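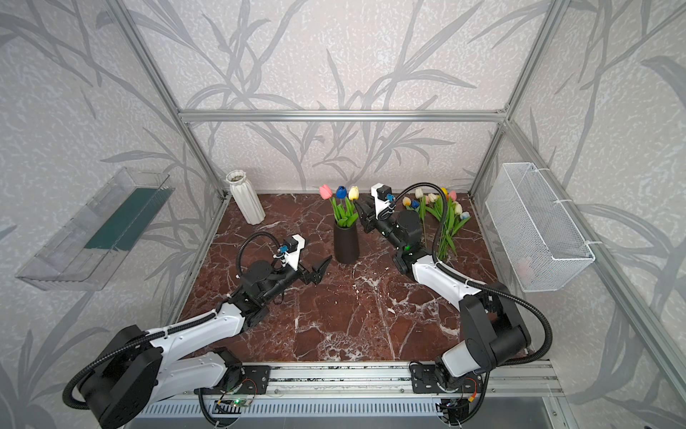
My grandmother kept a bowl of wax sweet peas on top of the television, and for most of my life I thought they were the saddest objects in Ohio. Then last July I spent an afternoon in the workroom at Grotis, in Kaltwood, watching a man put the curl in a peony petal with a heated brass ball, and I drove home wanting to fill the house with fakes.

Artificial flowers are having a very good run. Florists who used to hide them in the back now put them by the door, and hotels order them by the season. There are clubs, too, and weekend classes with waiting lists, and a lively trade in old French millinery flowers that can turn quite sharp when a good box of violets comes up.

People have been faking flowers for as long as they've been cutting them. The Egyptians made them from linen and painted horn. Chinese makers worked in silk for centuries, and Italian convents turned out altar flowers in silk and paper. By the 1800s Paris had whole streets of workshops supplying hats and ballgowns, with one worker who might do only leaves and another who might do only stamens. The tools from that time are gorgeous - iron cutters shaped like every petal you can think of, heavy as doorstops, and struck with a mallet through a stack of starched cloth.

Grotis owns 151 of those cutters. Liam Ellwood, who runs the workroom, bought most of them in one lot from a closed hat factory and spent his first winter working out what each one was for. He still has a drawer marked "maybe fern."

"The rose ones are easy," he told me. "Everybody made roses. It's the weeds I get excited about. Somebody once paid to have a cutter made for chickweed!"

He makes chickweed now. He also makes cow parsley, bindweed and a bramble spray with one leaf gone brown at the tip, and I would happily have walked out with all of it under my coat. A single stem of his cow parsley takes 13 hours. The cloth is stiffened with gelatin, dyed by hand while damp, cut, shaped and wired, and then the tiny heads go on one at a time with tweezers and rice paste.

Most of us will never own one of those, and that's fine, because the everyday end of the market has gotten so much better. The shiny plastic carnation with a seam down its stem is still out there, but beside it you'll find molded tulips with a soft, cool feel and a bit of droop at the neck. Haworth, the wholesaler that supplies half the shops I visited, lists 1,000 kinds of stem in its spring catalog, and I read it in the bath like a novel.
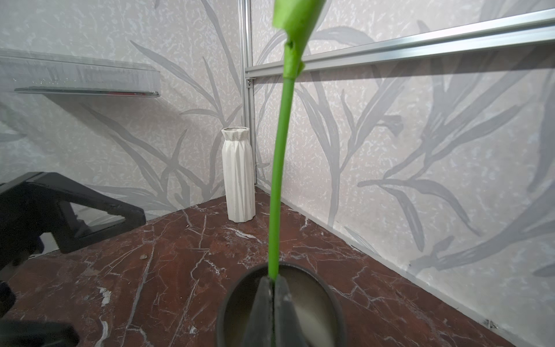 Does a fake flower have to match a real one in color?

It depends on where you plan to put it. In a mixed bunch, natural shades are easier to believe, while a bunch all in one color can be as odd as you like and still look good.

Ellwood has firm views on display, and I've adopted nearly all of them. Bend every stem before it goes near a vase, since they come out of the box as straight as rulers. Cut them to different lengths with wire cutters (your kitchen scissors will not forgive you). Leave some air. Turn a few heads to the wall, the way real ones go when the window is behind them. He also likes to take things out. A bunch of five looks picked, he says, and a bunch of twenty looks delivered.

He's relaxed about mixing, too. At the Forero tearoom, two doors down from the workroom, the tables have real greenery and fake blooms in the same jugs, and the owner swaps the leaves every week and leaves the flowers until she's tired of them. I sat there for an hour poking at things. I was wrong about the ranunculus and wrong again about the eucalyptus.

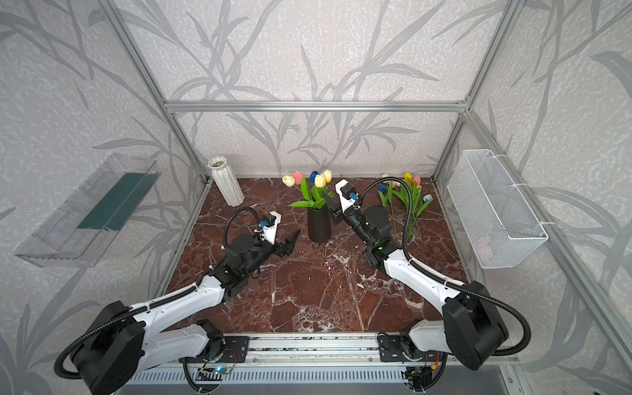

*Artificial tulips in a black vase, with a white ribbed vase for company.*

Tulips are the ones I'd start with. They have few parts and a plain outline, and the molded kind will take a bend and hold it. Lilies come next. Roses are harder than they look in the cheap ranges, mainly because the petals are often all one size, and a real rose never does that.

Then there's dust, the old enemy. My grandmother rinsed her sweet peas under the tap, which did them no good at all. Molded stems can take a swish in cool water with a drop of dish soap. Silk can't, and wants a soft makeup brush or a hair dryer on its lowest setting, held well back. Keep both kinds out of strong sun. Reds go first, in my experience, then purples, and the greens drift slowly toward blue.

I asked Ellwood what he has at home, expecting something grand. He has a jar of fabric dandelions on the kitchen windowsill, two in yellow and one gone to seed, the fluff made from clipped silk thread. Visitors blow on it.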